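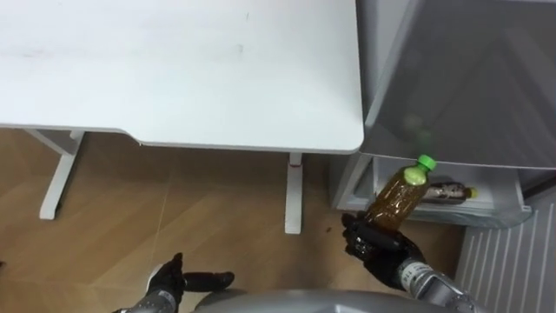
Quand Kulline m'a rendu ma liberté, la lettre faisait une page et demie et la facture en faisait trois. Je l'ai lue debout, chez Lodhi, mon petit label de deux pièces (bon, une pièce et un couloir), en mangeant un abricot. Il y avait les frais de studio, les choristes, une robe que j'avais portée une seule fois, et puis tout en bas, ligne 61, le piano. Mon piano ! Celui sur lequel j'avais écrit « Grekgate », le seul morceau que les gens me réclament encore à la fin des concerts. J'ai posé les feuilles sur le bureau blanc, à côté des taches grises que je ne frotte plus, et j'ai appelé Shazia Malik.

Shazia, c'était mon ancienne manageuse, et elle travaillait toujours pour eux, ce qui rendait la conversation un peu délicate.

— Tu savais, pour le piano ?

— Je savais qu'ils y pensaient.

— C'était un cadeau, Shazia. Il y avait un ruban dessus.

— Le ruban n'est pas facturé, elle a dit, et j'ai entendu qu'elle se retenait de rire.

Ils demandaient 549 euros par mois, avec la possibilité d'étaler jusqu'à 5 ans. J'ai fait le calcul sur mon téléphone et je l'ai effacé aussitôt. Pour ce prix-là, on pouvait avoir un piano avec quelqu'un dedans.

Le soir, je jouais à Fevholm, une salle au bord de l'eau où la bière est tiède et le public adorable. Ils étaient 336, le patron me l'a annoncé comme un record du monde. Shazia est arrivée pendant les balances, son manteau sur le bras, et elle s'est assise au premier rang sans me faire signe. J'ai fait semblant d'accorder une guitare qui l'était déjà.

J'ai joué « Grekgate » en dernier, sans piano, juste la voix et trois accords. Je me suis trompée au deuxième couplet, alors la salle l'a chanté à ma place, et moi j'ai attendu, les mains sur les cordes, comme une idiote ravie.

Après, dans la loge, Shazia a sorti le contrat de son sac.

— Ils reprennent le piano en octobre si tu ne signes pas.

— Et si je ne signe pas, je leur dois quoi ?

Elle a cherché longtemps, page après page, en suivant les lignes avec l'ongle.

— L'escalier, elle a fini par dire. Il faudra que tu leur laisses l'escalier libre.

J'ai rebouché son stylo et je le lui ai rendu.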